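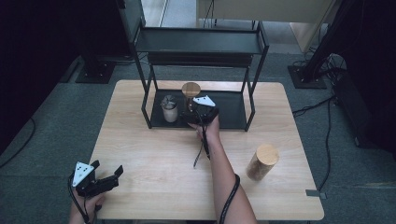

Seed library and bean swap: what we learned in our first spring

The seed library at the Mostine reading room is up and running, and I'm so pleased with how the opening weeks went that I asked for the long slot in this newsletter. Thank you for letting me have it! There is plenty to tell, and some of it is useful if you plan to put anything in the ground in the next couple of months.

For anyone who missed the first notice, the idea is simple. You come in, you look through the drawers, you take what you will plant. In the fall, if things go well, you let a few of your best plants go all the way to seed and bring some back in a labeled envelope. If things don't go well (slugs, dogs, hail, a vacation at the wrong moment) you come back anyway and take more. We don't charge, we don't keep a list of who owes what, and you don't have to live in town.

We opened in April 2025 with 2873 packets, which sounds like a huge number until you see how small a packet of lettuce seed is. Most of it was beans, peas, tomatoes, lettuce, squash and flowers, with a few odd things tucked in at the back. I had expected the tomatoes to go first and they did, but I did not expect the run on pole beans. There are 56 kinds of bean in the drawers right now and I have become a little silly about them. Some are speckled like bird eggs, some are so black they look blue, and there's one called Fledow that is cream on one side and dark red on the other, as if it had been dipped. Go and look at it even if you never plan to grow a bean in your life.

Fledow is also a good one to start with. It climbs to the top of whatever you give it and then hangs over and keeps going. The pods are tender when they are as long as your finger and stringy soon after, so pick often. If you miss some, leave them alone and let them dry on the vine for seed or soup. I grew it last summer up an old ladder leaned against the garage and had more than the two of us could eat by the end of July.

A word about timing, as I was asked this more than anything else at the desk. Beans hate cold soil. You can plant them early, and every year I'm tempted, but they will mostly sit there and rot, and the ones you plant later will catch up anyway. Wait until the soil feels comfortable to your bare hand first thing in the morning. For most of us that means the second half of May, and for people up on the Udeck road, where the frost sits in the hollow, it can mean June. Peas are the opposite and want to go in now, today if you can manage it. Lettuce, spinach and radishes too.

Squash is the one I'd ask you to think about before you bring seed back. Squash plants cross with each other very easily, because the bees go from one yard to the next with no interest at all in what we wrote on the envelope. If your neighbor grows pumpkins and you grow zucchini, the seed you save could give you something that is neither, and now and then the fruit comes out bitter. Very bitter squash should be spat out and thrown away, it can make you sick. Beans, peas, lettuce and most tomatoes mostly keep to themselves, so they're a much better place for a new seed saver to begin.

How to save tomato seed came up a lot as well. Scoop the seeds and jelly out of a ripe tomato into a glass, add a splash of water, and leave the glass on a shelf where you won't be bothered by the smell. After 3 days there's usually a skin of mold on top, and that's fine! Stir it, fill the glass with water, wait a minute for the good seeds to sink, and pour off everything that floats. Do that until the water runs clear, tip the seeds into a strainer, and then spread them on a plate to dry. A paper towel works too, but they'll stick to it and you'll be picking bits of paper off until Thanksgiving. Stir them around once a day so they don't clump.

Drying matters more than anything else. Seed that goes into an envelope damp will mold or sprout, and it takes its neighbors in the drawer with it. With beans I use the hammer test: put one on a hard surface and hit it. If it shatters, the batch is dry. If it squashes, give the rest another week or two.

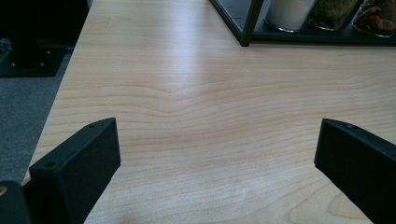
Pui-shan Chu wrote in after the first swap to say that the hammer test is fine for beans but she would never waste a good pea on it, and that biting down gently tells her the same thing. If her tooth leaves a mark, the peas go back on the tray. She also freezes her dry beans and peas in a sealed jar for a few days to deal with weevils, then lets the jar come all the way back to room temperature before opening it, so that water doesn't form on the cold seed. I had been skipping that last part for years and I now think it explains a very sad jar of limas.

She's right about weevils, too. They're the small beetles that leave neat round holes in stored beans, and they can go through a jar over the winter without your noticing. Please freeze your beans before you donate them if you have the freezer space. Make sure they pass the hammer (or tooth) test first, because seed with a lot of moisture left in it can be killed by freezing.

Labels next. Please write the name of the plant, the variety if you know it, the year, and anything you would want to know if you were picking up the packet yourself. "Tall, needs a fence" is useful. "Good in shade" is useful. "Grandma's" is lovely, but do add a word about what it is. We have one envelope in the drawers that says only "the good ones" and I'm going to plant it in the bed by the side door and find out. My guess is some kind of poppy.

If you don't know the variety, say so and bring it anyway. Some of my favorite things in my own yard are plants without a name. There's a lettuce that came from the Oberholzer farm stand years ago as a seedling in a paper cup, and it has been sowing itself along my path ever since. It's bronze at the edges, slow to bolt, and sweet even in hot weather. I've put 2 big envelopes of it in the lettuce drawer under "Oberholzer path lettuce," which is a name I made up on the spot and which I suppose is its name now.

Iida Saarela has drawn up a very handsome planting chart that hangs next to the drawers, with the months across the top and the vegetables down the side. There are copies to take home. She has left a blank column for your own notes, and I'd love it if you used it and brought the chart back in the fall, or a photo of it, so we can start to put together planting dates that fit this valley. The dates on store packets are meant for half the country at once and they have let me down many times.

A few things we are short of and would welcome at any time of year: dill, cilantro, parsley, any kind of kale, sunflowers that are not the giant ones, and small paper envelopes. Coin envelopes are perfect. Clean glass jars with lids that fit are also good, in any size up to a quart. We have all the marigold seed we could use in a lifetime, so please give your marigolds to a neighbor this year.

We can't take seed from hybrid plants, which are marked F1 on the packet. There's nothing wrong with growing them and I have two in my own garden, but seed saved from them won't come out the same as the plant you liked. Leftover store packets are welcome, hybrids included, as long as they are still in the printed packet. Old ones are fine up to a point. Onion and parsnip seed is barely worth planting after its first year, but tomato seed can be good for five years or more and I've had cucumbers come up from a packet older than that.

If you aren't sure about some old seed at home, try it before you give it space in a bed. Lay ten seeds on a damp paper towel, roll it up, slip it in a plastic bag that you leave a little open, and keep it somewhere warm. Check after a week. If seven or eight have sprouted, plant as usual. If it's three or four, plant them thick. If none have, wait another few days before you give up, and longer for peppers and parsley, which take their own sweet time about everything.

The next swap is in June, after the beans are in and before everyone disappears for the summer. Bring seedlings you have too many of as well as seed, and a box to carry things home in. Extra tomato plants are always snapped up, and last time there was a very cheerful argument over a tray of leeks. The drawers are open whenever the reading room is, so there's no need to wait for the swap if you want peas now.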